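Clorneleck Clothing Swap
Home Swap Days Drop-Off FAQ Contact
Search this site Go
April – posted by Stellan Wikström

Questions we get about the swap

How does it work?
You bring clean clothes you're done with, we give you a token for each piece, and you trade the tokens for whatever catches your eye. You can bring up to 98 pieces a season (yes, a family did ask!), and children's things count just the same as grown-up things.

Do you take T-shirts and everyday stuff?
Oh, please do. Everyday clothes go faster than anything fancy, and a good soft shirt rarely makes it to lunchtime.

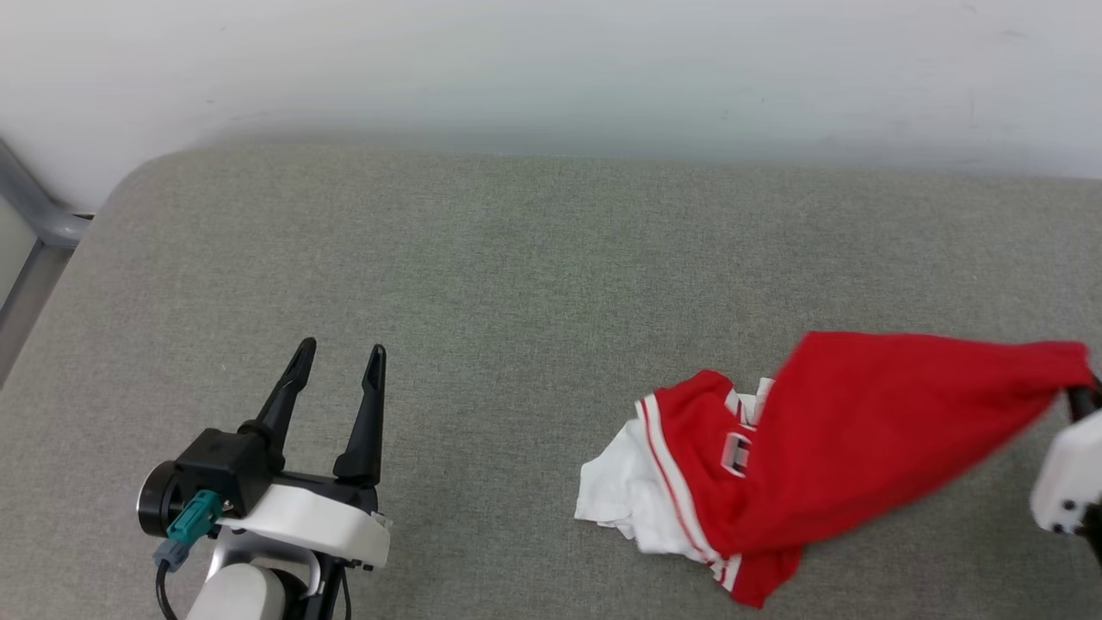
Holger Sjöberg wrote in to say that he would rather trade by weight, the way they used to do it over in Jernthorpe, as one winter coat for one pair of socks never seemed fair to him.

It's a fair point, and coats now earn 2 tokens. Weighing everything would mean a long line at the door, so we're leaving it there for now.

When can I drop things off?
Monday evenings, from 7 until we've put the kettle away. Use the side door on Wallin Street – the front one sticks in damp weather.

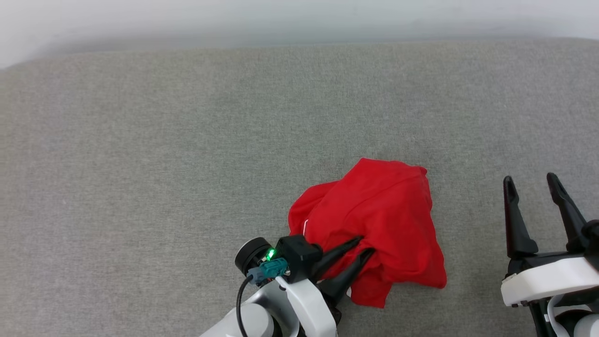

If Monday doesn't suit you, send us a note and we'll find another evening together. Please don't leave bags on the step overnight, even nicely tied ones.

Do my tokens expire?
No, keep them as long as you like. We still happily take the old green ones from our first year.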